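What Is Image Noise?

A digital photo is made of tiny squares called pixels. In dim light, some pixels get the wrong brightness. These specks are called noise.
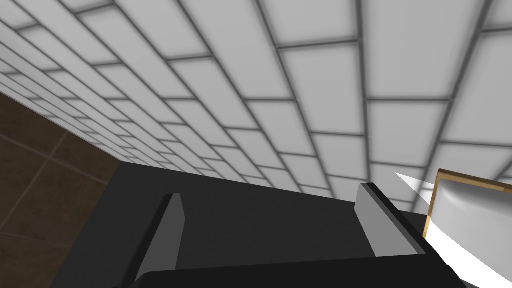

White wall tiles with dark gray grout lines.

A camera setting called ISO makes a weak signal stronger. It makes the noise stronger too. ISO 300 usually shows fewer specks than a much higher setting.

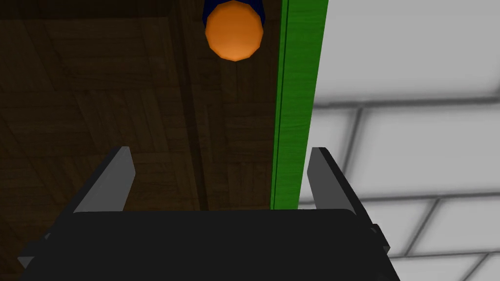
Editing programs remove noise by averaging. Each pixel is compared with its neighbors. If 18 neighbors are pale and one is dark, the dark one is probably noise. 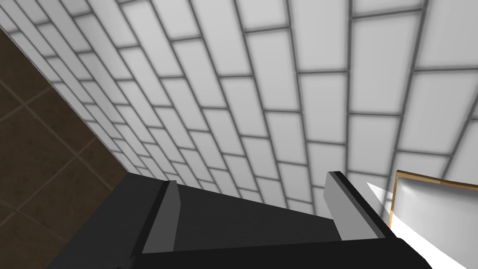

Averaging can also blur edges. An edge is a place where brightness changes quickly. The thin grout lines between white tiles are edges, so a good program leaves them sharp.

Written by Kamala Kandasamy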